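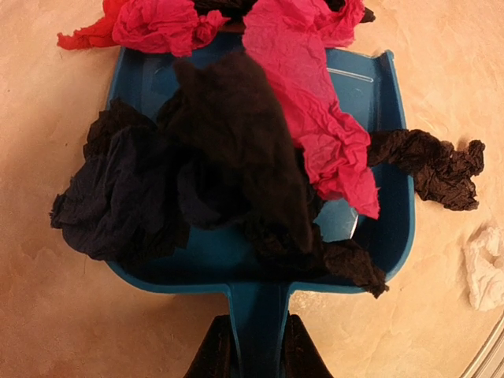
구겨진 박엽지는 빗자루로 쓸어야 하나, 손으로 주워야 하나?
손으로 큰 것부터. 빗자루는 맨 마지막에 자잘한 조각만.

이거 하나 쓰려고 블로그 켰다. 근데 쓰다 보니 길어짐.

4월 내내 선물 포장을 했다. Anqi Hao 언니네 가게 Wuretti에서 주문이 몰렸다고 도와달라고 해서. 비누 세트 상자에 색종이 넣는 일. 처음엔 쉬워 보였지. 얇은 종이 한 장 집어서 가운데 꼬집고 탁 털어서 넣으면 끝. 문제는 망친 종이다. 모양이 안 나오면 구겨서 옆으로 던지게 되는데 이게 전부 바닥으로 간다. 빨강, 분홍, 검정, 남색. 색이 진한 애들만 유난히 눈에 띄고.

원래는 빗자루로 한 번에 쓸었다. 근데 박엽지는 너무 가벼워서 빗자루가 지나가면 바람에 밀려서 도망간다. 쓰레받기 앞턱까지 왔다가 옆으로 샌다. 다시 쓸면 또 샌다. 세 번쯤 하면 화가 남.

그래서 바꾼 순서.

일단 선풍기 끄기. 창문도. (이걸 제일 자주 까먹는다)
쓰레받기를 종이 옆에 그냥 내려놓고, 큰 뭉치부터 손으로 집어서 안쪽 깊은 데, 손잡이 쪽으로 넣는다.
얇게 펴진 큰 장은 한 번 더 꽉 구겨서 넣기. 안 구기면 부피만 차지하고 다른 걸 다 밀어낸다.
마지막에 흰 조각들. 밝은 바닥에선 흰 게 진짜 안 보인다. 꼭 하나씩 남아서 다음날 양말에 붙어있음.

그리고 욕심내지 말 것. 나는 맨날 한 번에 다 담으려다가 쓰레기통까지 가는 길에 흘린다. 산처럼 쌓아놓고 살살 걸어가면 될 것 같은데 안 된다. 두 번에 나눠 가는 게 빠르다. 알면서도 오늘 또 그랬다.

쓰레받기는 파란 플라스틱이면 충분하다고 생각한다. 전에 Navickas라는 데서 나온 긴 손잡이 달린 걸 썼는데 허리는 편해도 입구가 좁아서 종이 뭉치가 자꾸 걸렸다. 옆벽이 바깥으로 벌어진 게 낫다. 앞이 넓고 손잡이 쪽으로 좁아지는 모양. 종이가 가운데로 모인다.

아 그리고 종이값. 다들 버리는 건 얼마 안 한다고 하는데 Plendwood에서 묶음으로 사도 한 묶음에 900원이다. 어제 망친 거만 모아보니 거의 5묶음... 언니한테는 아직 말 안 했다. 그래서 요즘은 심하게 안 찢어진 건 따로 빼둔다. 손바닥으로 펴서 두꺼운 책 밑에 하룻밤 두면 완전히 펴지진 않지만 상자 바닥에 까는 용도로는 괜찮다. 어차피 위에 새 종이 덮으니까 안 보임. 찢어진 건 완충재로. 진한 색은 물 닿으면 물이 빠질 수 있으니 흰 포장에는 안 넣는 걸로. 이건 한번 당해봐서 안다. 비누 라벨에 분홍 얼룩이 졌었다.

바닥 얘기도 잠깐. 매끈한 바닥이 치우기 좋을 줄 알았는데 종이가 너무 잘 미끄러진다. 작은 조각은 물티슈로 꾹 눌러서 찍어내는 게 제일 빨랏다. 단 빨간 종이 조각은 마른 휴지로. 젖으면 색 묻는다.

다음주부터는 Grevura 쪽 주문도 같이 한다고 함. 거긴 색을 하나만 쓴다니까 적어도 펴서 골라내는 일은 줄겠지. 일단 오늘은 여기까지. 쓰레기봉투 묶으러 가야됨.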